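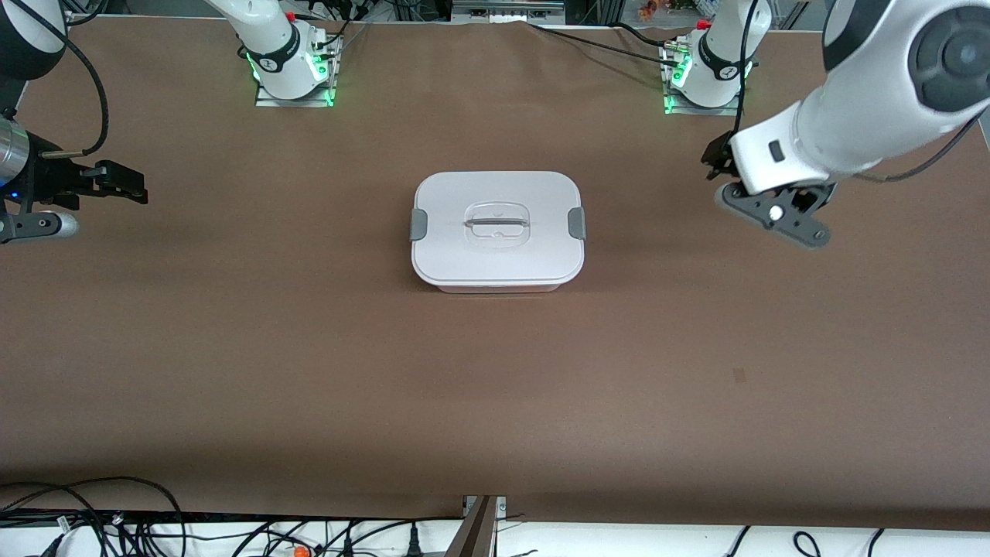 17 Oct 2025
Rirkik car, front brake work, continued from the Lavwood test

Car back on stands. Odometer on the logger reads 3,772 km for the chassis, 252 km of that on the current front discs. Target life for this disc spec is one race distance plus qualifying, so the wear figures below matter for whether the set goes to Hemmin or stays here.

Complaint from Lavwood: long pedal after the second stint, recovering on the in lap. Driver reported no pull to either side. Bias was left alone all day. Logger shows front line pressure falling for the same pedal travel from lap 9 of that stint onward, rear line pressure unchanged.

Checked so far:

Front left disc: thickness even across the face, no step at the outer edge. Light crazing between the vane roots, same as at the June strip. Runout inside limit.

Front right disc: thickness within limit but tapered, thinner at the inner edge. Taper is repeatable at all four measuring points, so it is wear and not a measuring error. Runout inside limit.

Pads, front left: even.

Pads, front right: inboard pad worn in a wedge, leading edge low. Outboard pad even. Backing plate has a polished witness mark where it sits on the abutment.

The wedge on the inboard pad fits a sticky piston on that side. Pushed all four pistons back by hand with the bleed open. Three moved freely. Inboard leading piston moved in steps. Pulled the caliper and split it on the bench.

Caliper findings: inboard leading bore has a score running a third of the way around, just behind the seal groove. Not deep enough to catch a fingernail. Seal has a flat on one side. Dust ring hardened. Temperature strips on the caliper body went one band higher on the right than on the left. I would expect a lower reading from a dragging pad that only drags at one corner, so either the strip was placed differently or the duct is also involved. See next item.

Brake duct, front right: hose had slipped down the spigot and was held on by the clamp edge only. Inner liner torn for a short length. Replaced hose, moved the clamp inboard of the bead, added a paint line across clamp and spigot so movement shows at a glance. Same paint line done on the left for comparison.

Do not know yet which came first. A hot caliper would harden the dust ring and flatten the seal. A dragging piston would also make the caliper hot. The two explanations give the same parts on the bench.

Fluid: drained the front circuit into a clean bottle. Darker from the right caliper than from the left. Boiling point test on the right sample came in below new but above our change limit. On that result alone the long pedal would not be explained by fluid, although the sample is mixed with what was in the line and the caliper fluid itself was likely worse. Next time draw the first 50 ml separately and test that by itself.

Work done:
Right caliper rebuilt with new seals and dust rings, all four pistons. Scored bore dressed with fine abrasive, washed, blown dry. Caliper marked R2 in paint and downgraded to test use.
Spare caliper R3 fitted to the car. Mounting bolts torqued and marked.
New pads both sides, same compound. Not mixing old left with new right.
Front circuit flushed and bled, then bled again after the pedal had been held under pressure for 12 minutes. No drop at the gauge. Pedal firm, travel back to the baseline figure on the setup sheet.
Rear circuit bled only, no parts changed.

Left discs and right discs are being treated as a pair. The tapered one could go on with new pads, but the pads would need to bed to the taper and we would be reading that as a temperature fault for half a session. Both go to the spare rack, tagged with distance. New pair fitted, unbedded.

Bedding plan for Alness: three laps building pressure, one cool lap, in. Check strips and paint lines before anything else. Then two laps at pace, in, check again. Bias stays at the Lavwood number until both checks are clean. Blanking tape off the ducts for the first run, half tape only if the strips stay in the lowest band.

Logger: added a math channel for front pressure divided by pedal travel. Ran it over the Lavwood data and the drop shows two laps before the driver called it. Alarm value set slightly above that point. It will give false alarms over the curbs, so it needs a minimum pressure gate. Gate is in but not tuned.

Open items:
Order dust rings, stock is now zero.
Run R2 on the bench rig, hot, and see if the inboard leading piston still steps.
Check where the strips were stuck on the left caliper at Lavwood. Photos are on the shared drive under the test name.
Rear discs not measured this time. Do before loading.
Setup sheet still shows the old caliper number. Correct it.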